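Lucero Workshop — Gallery of the Round Table Room
Posted 5/15/19
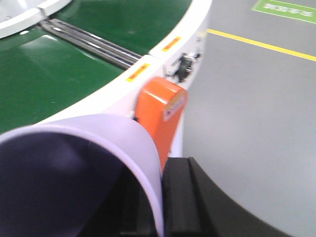

The workshop in Lucero is a place where I have spent most of my free hours since October, and many people who read my page asked me to show more of it. It is not a big room. We share it, so the things on the tables change very often and you can come in the morning and find everything in another place. What I like most are the colors. When I started, I expected gray and brown everywhere, as in the place where I learned my first job, and I found instead things like the pale lavender rim close to that glossy green surface, with the dark metal rails going across it. My old teacher would say that such colors are for a candy shop. I find them pleasant for the eyes, and I think I work longer when the room is pleasant.

The rest of this page has no pictures yet, only the notes which I wrote for each place in the room. I will add the photographs when I have sorted them. I have 57 good ones and a great number of bad ones.

Note for the entrance
You come in by a narrow door and must go down two steps. Please hold the rail, the second step is higher than the first one. On the left side are the hooks for coats and a shelf where we leave our bags. The shelf was made from an old bed and it is stronger than it looks.

Note for the long bench
The long bench is the oldest thing we have. It came from the Sultine print house when they closed, and it needed four of us and a borrowed truck. The top is full of small cuts and ink stains. I was asked many times if I will sand it down and my answer is still no.

Note for the drawers
There are 14 drawers under the bench and each of them has a paper label. I wrote the labels new in the winter, with a thick pen, so that one can read them also in the evening. The drawer for string is always too full. The drawer for pencils is always empty — I buy them, and one week later they are gone.

Note for the cylinders and tubs
I have a weakness for round things. Tubs, cans, rings, tubes, I bring home all of them. A plain color with a soft shine is the best for me, without any letters on it, and if there is a sticker I take it off with warm water and a little cooking oil. You must leave the oil for the whole night. Afterwards wash it with soap, or the dust will stick to it and you have to begin again.

Note for the paint corner
We mix the paint by the window, where the light comes from the north. A glossy green is difficult to do well. It shows every finger and every hair from the brush, and under a lamp it becomes almost another color at the edge. I made three tests on a board before I was content with one, and the boards are now hanging on the wall because a visitor liked them. If you want to try it, put thin coats and give each of them a full day.

Note for the lamp
The lamp over the paint corner is from Fidolwood. It has a long arm which goes down slowly by itself during the day, so in the afternoon you are working with the lamp at your ear. I put a wooden clip on the joint and now it stays where it should.

Note for the back shelves
On the back shelves we keep the finished work, and also the work which will never be finished. I don't separate them. The boxes on the top are from Trutent and they close very well, but they are heavy when they are full, so please ask somebody to help you. In the last shelf near the floor I found a notebook of the person who had the room before us, with 2,000 small drawings of chairs. It has a number beside each drawing, in pencil, and I would like to show some pages of it here one day, if the family agrees.

Note for the kitchen corner
A kettle, a tray, and cups which do not match. Visitors are welcome to use them and are kindly asked to wash their cup. The tea is in the blue tin. The red tin has screws in it.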